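Chapter 7
Hands, Wrists and Cables: Setting Up a Humanoid for Drawer Work

In this chapter
7.1 Why start with a drawer
7.2 The walk-around
7.3 Cable slack at the wrist
7.4 Zeroing the fingers
7.5 Gloves
7.6 Keeping the log

By now you've met the motors, the gear stages and the controllers, and if you did the bench work in Chapter 6 you've probably stripped at least one tiny screw. (Welcome to the club. I keep a jar.) From here on we work on a whole machine, and for the next three chapters it's going to be the same one, a two-legged, two-armed Mabaso that I looked after for most of a year in the Zilbridge training lab. I got to know that robot better than I know my car. I can still tell you which shell screw on the left elbow liked to back out.

I picked one machine on purpose. General advice about upkeep tends to slide right off people – it did off me – and it sticks a lot better when it's tied to a particular joint on a particular morning.

7.1 Why start with a drawer

When I started at Zilbridge I wanted to set up the robot for something flashy. My supervisor handed me a drawer instead, and I sulked for a week. Then I tried it, and I found out how many small setup mistakes a drawer will show you! The hand has to come in at the right height. The fingers have to curl over the lip without jamming against the front. The arm has to pull along the line of the slides, and if your shoulder zero is off by even a little, the drawer racks sideways and binds. You hear it before you see it.

So the drawer became our standard check after any work on the arms. We ran it after swapping a wrist, after changing gloves, after updating the controller, and every February after the big annual teardown.
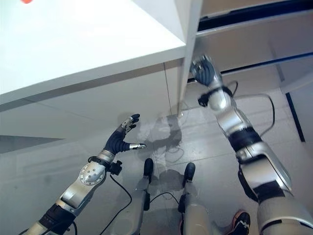 Figure 7.1 Right hand at the front of the open drawer. Note the cable loop near the right wrist cuff.

Get used to looking at the machine from its own side like this. Most of us learn a robot from the front, where the shells look tidy, and then we're surprised by where the wiring goes once the arms are stretched out. From up at the head you get both forearms, the wrists and the feet in one look, and you can see how much floor the robot has left before its toes meet the furniture.

You'll also spot a sneaker down by the right arm. At Zilbridge we had a rule that a person stayed within reach of the stop button for every drawer run, however dull the run was. I broke that rule exactly once, to answer the phone, and I'll tell you about it in Chapter 9.

7.2 The walk-around

Before you power anything, walk around the robot. Mine went in the same order every time: feet, legs, hips, left arm, right arm, head. Put a hand on each shell and wiggle it. A good shell doesn't move. A loose one gives a dry little click, and you'll learn to love that sound when it turns up now and hate it when it turns up in the middle of a run.

Look hard at the round elbow cover. It has a ring of small screws, and they should all sit at the same depth. I mark each head with a thin line of paint pen that carries over onto the cover, so a turned screw shows up as a broken line. The bottle lasts forever and it beats putting a driver on every screw.

Then look down. Any cable on the floor near the feet gets moved or taped before the legs are live. On a glossy tile floor a black cable is easy enough to see, but on the dark rubber mat in our second bay I stepped over the same one for days before I noticed it.

7.3 Cable slack at the wrist

Go back to Figure 7.1 and find the thin black cable that arcs out near the right wrist cuff and comes back toward the forearm. New techs always want to tie that loop down flat. Please don't! The wrist has to roll, and the loop is where the extra length lives. Tie it flat and the first full roll pulls on the connector.

Too much slack is a problem too, and with drawers it's a sneaky one. A loop that hangs wide can catch on a handle or on the corner of an open drawer as the arm backs away. I set mine this way:

Roll the wrist by hand, power off, to one end of its travel.
Pull the cable until it just stops sagging, then give back a finger's width.
Clip it at the forearm only.
Roll to the other end and check that nothing rubs.

Our Oltora cable sets came 800 millimeters long, and I never found a good reason to shorten one. We logged 1183 drawer pulls on one set before I changed it, and even then it was the clip that had worn.

7.4 Zeroing the fingers

Finger zero is the part of the job I enjoy most, and I know that's odd. You bring the hand in over a flat edge, let the fingers hang, and compare the tips. They won't line up perfectly, any more than yours do. What you want is for each tip to sit where the hand's own setup sheet says it should.
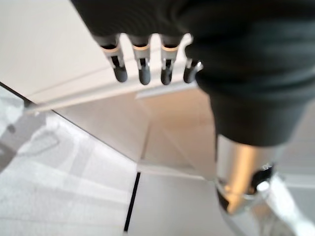 Figure 7.2 Fingertips just above a white ledge, seen from the wrist. Compare the pale rings and the dark tips along the row.

I use the pale rings as my first check. Each finger has one, just under the dark upper segment, and a finger that's badly off zero will often show it there before you've measured anything. After that I look at the slot in the middle of each silver section. Dust and glove lint pack into that gap, and a packed joint can feel exactly like a bad zero. Clean first, then measure. I once spent a whole afternoon re-zeroing a finger that needed one puff of air.

Watch out for the finger on the far side of the hand. From the wrist view it's partly hidden behind the hand itself, so don't sign it off from there. Go around and look at it from the other side.

When the tips are set, save the values under a new name. Never overwrite the old file until the drawer check has passed.

7.5 Gloves

A fabric glove keeps grit out of the knuckles, and it wears out, so treat it as a part with a service life. We changed ours at 70 hours of hand time. Check the seams between the fingers and the hem at the wrist, where a bunched edge can ride up under the cuff. If the cloth is tight across the back of the hand, the fingers will spring open a little when you cut power, and your nice new zero won't mean much. After any glove change, go back and do 7.4 again.

7.6 Keeping the log

Write it down while you're still standing at the robot. We used Skimitz, a plain little logging program with one box for what you saw and another for what you did, and by the time I left, our Mabaso had almost 432 entries in it. Plenty of them say "walk-around, nothing found." Those are worth having. When the left elbow finally did give us trouble, it was the run of quiet entries that told us which week to look at.

Before you go on to 7.1, get the setup sheet for the machine in your own lab and find three things on it: the wrist roll limits, the finger zero values and the glove part number. If one of them is missing, ask your instructor now, and pencil it in on the inside cover of this book where you'll be able to find it.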